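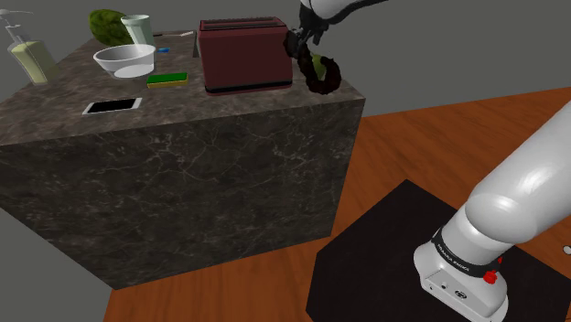
mchaddad_k
Has anyone here moved from city water to a private well and regretted it? We close on a house outside Rizk in March and the well is the one thing I can't get comfortable with. The kitchen is done up nicely, dark brown marble with gray and white veins, and with a bagel and a toaster up there it already looks like breakfast to me. But the seller has one water test, two years old, and it only covers bacteria. Hardness isn't listed. The inspector wrote "well functional" and nothing else. What should I ask for before closing?

pumphouse91
Full panel from a state certified lab. Bacteria, nitrates, arsenic, lead, iron, manganese, hardness, pH. Pay for it yourself and draw the sample yourself if the lab allows it. A two-year-old test is worth nothing.

Maysoun Zein
Agree on the panel. Also get the well log. Ours was on file with the county and gave the depth, the casing and the yield when it was drilled. Ask for a flow test that runs a couple of hours. Ten minutes of good pressure only tells you the tank was full.

ikarus_atallah
I'd worry less. We've been on a well for years with a sediment filter and a softener and that's it. People get scared into buying a whole wall of equipment. Ours cost 1,722 installed and I do the salt myself.

pumphouse91
Your well isn't his well. My neighbor is on the same road as me and has iron so bad it stains the tub orange. Mine has almost none.

ikarus_atallah
Fine, but he asked if anyone regretted it. I don't.

mchaddad_k
Thanks both. The listing says the pump is a Mekard, no date on it. Is that a red flag?

Maysoun Zein
Look at the pressure tank first, there's usually a date on the label. If the pump is original to the house I'd ask for a credit. We got some 2,000 off for ours.

ikarus_atallah
You won't get that in this market. Ask anyway.

pumphouse91
Ask where the septic field is too, and measure the distance to the wellhead. Don't go by the seller's sketch.

mchaddad_k
Lab kit ordered. Will post the numbers when they come back.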